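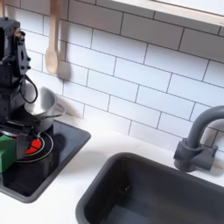 Section 4: Setting up your Weltholm water softener for the first time

Last updated: August 23, 2019
Posted August 23, 2019 by the site author

Right, so by now you've got the cabinet in place under the worktop and the hoses on (that was Section 3, go back if you skipped it!). Now for the bit I enjoy, which is getting the thing running and setting it for your own water. Mine is the smaller Weltholm with the Gresach valve head on top. If yours has the Sastry head the buttons are in a different order, but the settings go by the same names, so you should be able to follow along.

Before you start, you want a bag of tablet salt, a torch, a jug, a couple of old towels and one of those paper hardness strips. I got mine in a packet from Atow and still have most of them in the drawer.

1. Check the bypass is shut. On mine that means both blue levers lying across the pipe. Leave them like that for now.

2. Lift the lid and look inside the salt bin with the torch. Mine had a bag of fittings and a folded leaflet sitting right at the bottom, and I very nearly poured salt on top of them.

3. Pour in two jugs of water. You only do this once, the softener tops itself up from then on.

4. Add the salt. Fill to just over halfway and stop there for the first month, so you can see how quickly it goes down.

Note: tablets only, please. I tried granules one January when the shop was out of tablets and spent a whole Sunday chipping a solid crust out of the bin with a wooden spoon.

5. Plug in and wait for the display to settle. It'll flash 12 and then ask for the time of day. Do set this properly, as the machine cleans itself in the small hours and you don't want it doing that while somebody's in the shower.

6. Test your water. Dip the strip in a glass from the cold tap, shake it, give it a minute and match the colours on the packet. If you fall between two colours, go for the harder one.

7. Type in the hardness. Hold SET until the number blinks, then use the arrows. Then do the same for CAPACITY, which comes set at 1,000 litres. I left mine alone, and there are only two of us, but a bigger household will want to look at the table in the back of the leaflet.

8. Open the bypass slowly. Inlet lever first, a quarter turn, and listen. You'll hear a hiss and some gurgling as the air goes out. When it goes quiet, open it the rest of the way and then do the outlet.

Caution: don't fling the inlet open in one go! The rush of water can push the resin up into the valve head, and then you've got tiny brown beads coming out of every tap in the house.

9. Run the nearest cold tap until it's clear. It took around 80 seconds at mine, a bit cloudy to begin with. Go round all the joints with a dry bit of kitchen roll while it's running and nip up anything that leaves a damp spot.

10. Start a manual clean by holding REGEN for a slow count of five. It's noisy and it goes on a while, so put the kettle on (filled from the unsoftened tap, if you kept one for drinking).

11. Test again with a fresh strip. You want the softest colour on the chart. If it's still showing hard, check that the outlet lever is fully open before you start fiddling with the numbers.

Note: hot water takes longer to change over, as you've still got a cylinder full of the old stuff. Give it a couple of days of normal use before you judge the shower.

Section 5 covers topping up the salt and what the little red light means.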